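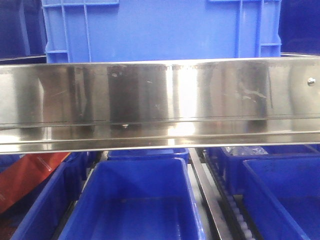
Our May outing to Mererow was a real treat, and thank you to everyone who came along (and to those who shared rides, since parking was as tight as we had feared). We started with the bin sorting line, where the blue bins go by on rollers, and our hosts very kindly let us linger and ask whatever popped into our heads. I'm afraid we asked a lot!

From there we moved on to the gripper work, which was my own favorite part of the afternoon. The fingers are plain matte black pieces, much simpler than I had pictured, and the folks from Valtell 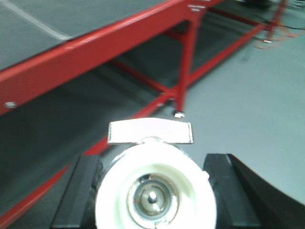
were patient about explaining how a small change in their shape can mean days of testing. We could have stayed there until supper, and a few of us very nearly did. 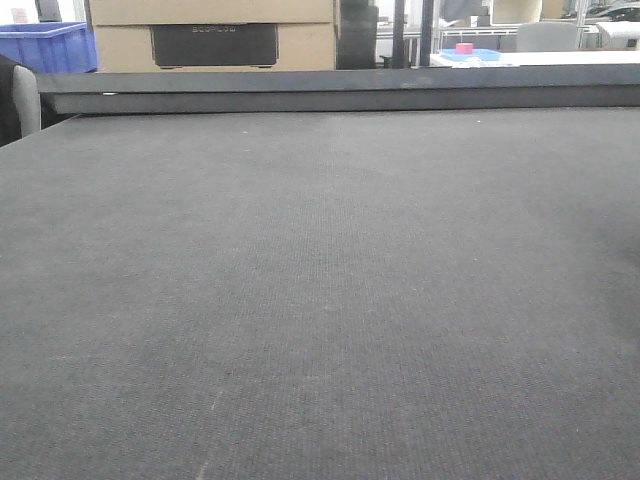 Next visit: Trekolura

We have 3 places left, so please write soon if you'd like one. Flat shoes, please, and do bring your questions!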